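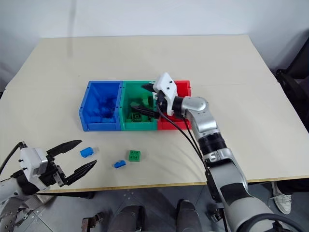 *Blue in blue, green in green: the sorting table at Mostyn.*

Siwan Prydderch has opinions about toy storage, and she would like it known that she came by them the hard way. She runs the block corner at Mostyn, a Saturday play club, and before that she raised two boys in a house where every brick lived in one suitcase.

"You'd tip the whole thing on the rug to find a single green piece," she says. "Then you'd find it, and lose interest in building."

Her system now is plastic bins, one color each, side by side on a cream table. Blue blocks go in the blue bin and green blocks in the green one. I asked whether this had taken long to work out.

"Three years," she says. "I tried sorting by size first. Do you know who cares about size? Alun."

Alun Lewis, who shares the Saturday shift, does care about size. He still thinks a four-year-old can tell a long block from a short one – and he is right, Prydderch concedes, but the four-year-old has to want to.

"Color they'll do without being asked," she says. "I've seen a boy refuse his snack until the blue was put away."

She is firm about open tops. Lids, in her view, are where tidying goes to die. The club bought a set with lids one April and by the end of the month she had found the lids in use as sleds, trays and, briefly, a hat. She keeps them in a cupboard at home and will give them to anyone who asks. I did not ask.

She is less settled on the matter of mixed blocks. A child called one of hers "greeny-blue" last fall and the debate ran for 42 minutes. Lewis timed it.

"It was green," says Prydderch.

"It was blue," says Lewis, from the sink.

And at home, now that the boys are grown? She looks at the table for a while before answering.

"There's still the suitcase," she says. "It's under the spare bed. I've been meaning to sort it, but you'd need a free weekend and better knees than mine."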